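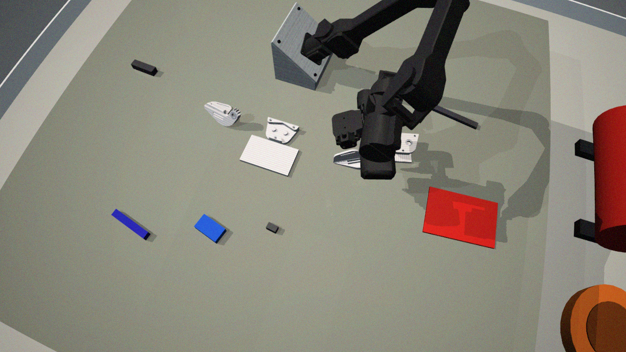 Landlord says the deposit will be kept for "repainting". Is it normal after nine years?

Posted by Nobuhle Potgieter in Renting and Moving, December 16, 2024

Hello everyone. I hope I am writing in the correct section. English is my second language, so please ask me if some part is not clear.

I rented a small apartment in Wernbridge for 9 years and I moved out because my new job is in Hosville. My deposit was 2000 dollars. Before I gave the keys back I cleaned everything, also inside the oven and behind the refrigerator. I filled the small holes from my shelves and I sanded them flat, but I did not paint over them. The filler is white and the wall is cream, so they are visible if you stand near.

Now I received a letter from the landlord. He writes that he will keep the full deposit because all 3 rooms must be painted again. There is no bill in the letter, only one line with the word "repainting" and the total. In all the years I lived there the walls were never painted by him. When I moved in they were already a little yellow near the kitchen door, and I have this written in the paper we both signed on the first day.

I called him and he was polite, but he said that every tenant pays for the paint when leaving, and that it is in the lease. I read the lease two times. It says that I must return the apartment "in the same condition, except for ordinary wear". I do not find a sentence about paint.

I do not want to fight with him, he was a correct landlord for many years. I would accept to pay something for the holes. But the full amount feels wrong to me. What should I write to him, and how long should I wait for an answer? I also do not know if I should speak about a court already in the first letter, or if this is rude.

Thank you for reading.

Sowah

No, he can't just do that in most places. Paint wears out. Nine years is a very long time for one coat and a lot of judges would say it was worth zero by the time you left. Ask him for an itemized list. In many states he has to give you one anyway and there is a deadline for it, so look up yours TODAY.

And don't say on the phone that you'll pay "something". Put it in writing.

Drorora

I agree with the main part of what Sowah wrote, but I would go a little slower. I had nearly the same problem when I left my place in May, only that mine was the carpet.

First, find the law for your state. Search for the name of the state and "security deposit". Look for two things: how many days the landlord has to send the list, and whether he must add receipts or an estimate. Write down the day you gave the keys back, because the days are usually counted from there.

Then write one letter, one page. Mine had the address, the day I moved in and the day I moved out, the amount of the deposit, and the sentence from the lease about ordinary wear. I attached a copy of the move-in paper. You are lucky that you have the yellow wall written there, please do not send the original!

About the holes, I would offer a fixed amount and say what it is for. You could offer 200 dollars for touching up the places with filler and ask for the rest by a clear day. I gave two weeks. Send it in a way that gives you proof of delivery, and keep the slip in the same folder as the lease.

I did not mention the court in my first letter. I mentioned it in the second one, in a single calm sentence – and the check came after that one, minus a cleaning fee which I decided to let go. 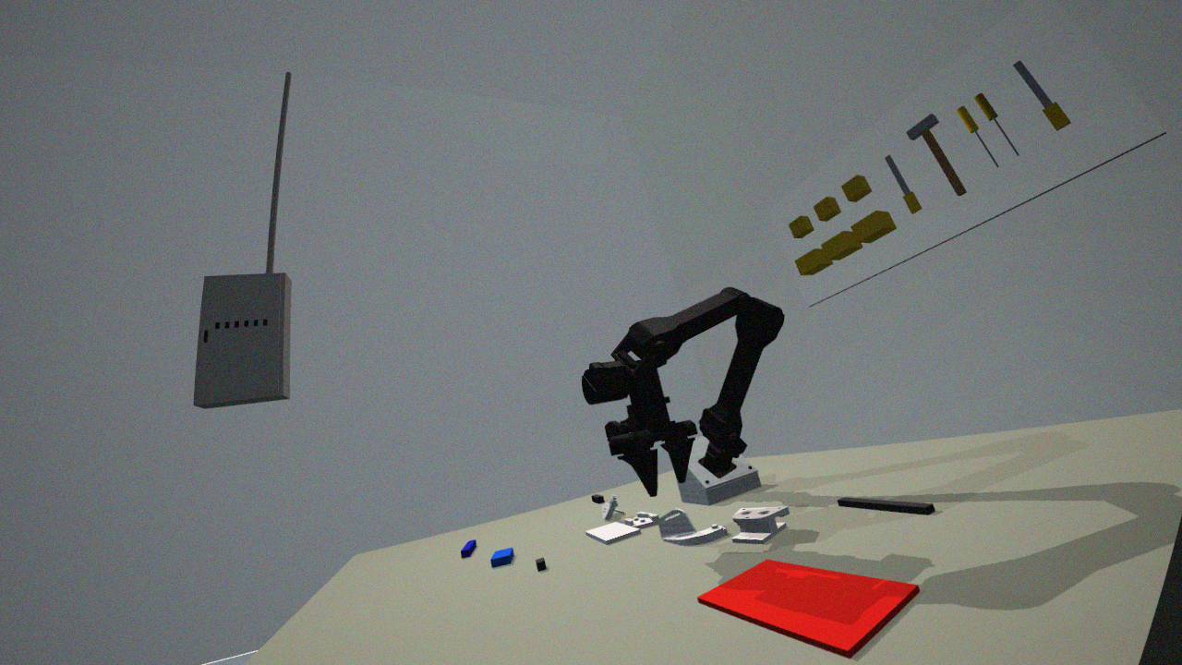 Nobuhle Potgieter replied that she had now found the page for her state and that the landlord still has a few days left to send the list, so she will wait with the letter until that day has passed. She asked if the offer for the holes could be used against her later, as if she had agreed that the damage was hers.

Drorora

It is a good question and I am not a lawyer, so take this with care. I wrote in my letter that the offer was made only to settle the matter and that I did not accept the other charges. A tenant advice office can look at your wording, many of them do it without a fee. Call in the morning if you can, the line at mine was always busy after lunch.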